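The Basket by the Door
How a family of five learned to put the toys away
2021-08-26

The farmhouse on Hopkin Road has 704 square feet of downstairs, and for most of the years we have lived in it, a good part of that was given over to toys. I say this with affection. I have stepped on wooden cows in the dark, I have found a doll's shoe in the flour, and last November I carried a plastic walrus all the way to the bank in my coat pocket and set it on the counter while I was looking for a pen. The teller was very kind about it.

We tried the big solutions first, as I suppose most people do. There was a toy chest, a handsome one with a heavy lid, that I bought at the Clokell barn sale and painted twice because I didn't care for the first green. It swallowed everything. Once a thing went to the bottom of that chest it might as well have gone down a well, and the children, who are sensible people, simply stopped putting anything into it that they hoped to see again. After the chest came a tower of pull-out bins from Stilteck, with a label on every drawer in my best handwriting (animals, blocks, vehicles, and one that said "other," which filled up the first afternoon and never recovered). Our youngest was 2 and couldn't read a word of it.

What changed things was a bread basket. It had come to us full of rolls, from a neighbor, when the middle one had her tonsils out, and after the rolls were eaten it sat on the low table in the front room waiting to be returned. By the end of the week it had a fire truck in it, and a sock, and half a puzzle. I took out the sock and left the rest alone. The neighbor, bless her, told me to keep it, and gave me a second one from her pantry for good measure!

So now we have five of them, all woven, all more or less the size of a loaf or two, and they live wherever the playing happens. One is by the door, one is under the piano bench, and the other three wander. There is no lid to wrestle with and no right drawer to find. A small person can carry one across a room with both arms, and when it's full, well, it's full, and that seems to settle a good many arguments about bringing out more. 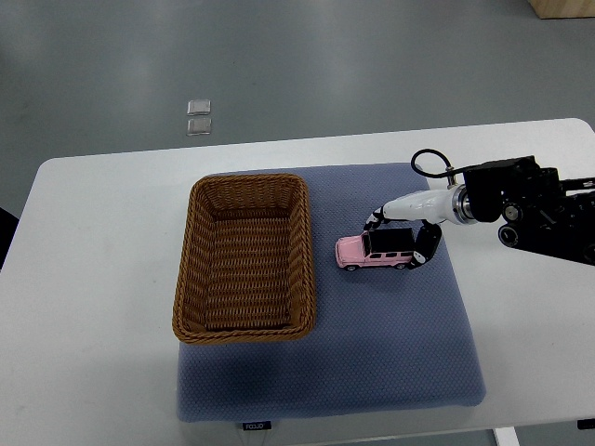 Choosing a basket is a pleasure I would not have expected to feel so strongly about, and I've become a bit of a bore on the subject at Lurnari, the little housewares shop in town, where they now let me turn everything upside down and run my hand along the inside. I want a tight weave with no loose ends to catch on a sweater, and I want straight sides, so a car can be parked along the edge and not roll into the middle. Most of all I look for a good thick braided rim like the one on this brown wicker, rounded at the corners, that gives small hands something to hold. An open rectangle that size will take a boxy pink SUV with plenty of space left over for its friends. I like something soft underneath, too, and a textured mat in a blue-gray goes very nicely with the brown and spares the tabletop from being scratched.

As for the tidying itself, we do it right before supper, while the potatoes finish. Everybody takes a basket. I used to set the kitchen timer for 3 minutes, but the ringing made the dog howl, so now we just sing something and stop when we run out of verses. Cars go in first at our house, by long custom, and the stuffed rabbit is excused and sits on the stairs.

The toy chest is out on the porch these days, still that second green, and holds the boots.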